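How to Fold Cleaning Cloths So They Stay Folded

Most households own more cleaning cloths than they admit to. They come out of the dryer in a ball, go into a drawer in a ball, and are pulled out one at a time by whoever has just spilled something. Folding them takes 5 minutes. I put it off for most of a year.

You need a clear stretch of table, a bin with straight sides, and the cloths, washed and fully dry. Skip the fabric softener. It leaves a coating, and a coated cloth just pushes water around the counter like it's giving it a tour.

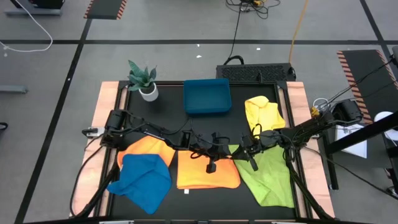 Sort by color before you fold anything. Color is the only filing system a tired person will follow at a sink. Pick one job per color and write it on a card inside the cupboard door. Spread everything out first, the way the orange, blue, green and yellow ones are lying here, and leave the bin empty on the far side of the table until you have something worth putting in it. In my house blue is for glass, green is for the bathroom, and no green cloth has ever come back to the kitchen and been forgiven.

Now the fold:

1. Lay one cloth flat and pull the corners square. Smooth it from the middle outward with the side of your hand.

2. Fold it in half, edge to edge. If the edges don't meet, the cloth has shrunk crooked. Favor the side that will face out.

3. Fold it in half again the other way, so you have a smaller square.

4. Press down once, firmly. Ironing is for people with guests.

5. Stack with the folded edge toward you, so you can lift one cloth without dragging out its neighbors.
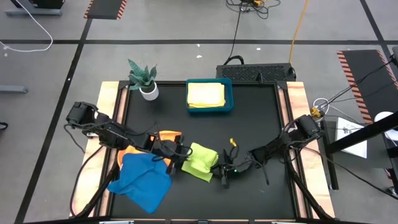
Finish one color before starting the next. Switching back and forth feels faster and leaves you with a leaning pile of everything. If the stack rises past the rim of the bin, you have too many cloths, and the ratty ones can go to the garage.

Wash them again after use, away from towels, which shed. Hang the thick ones over a rail if the dryer is full.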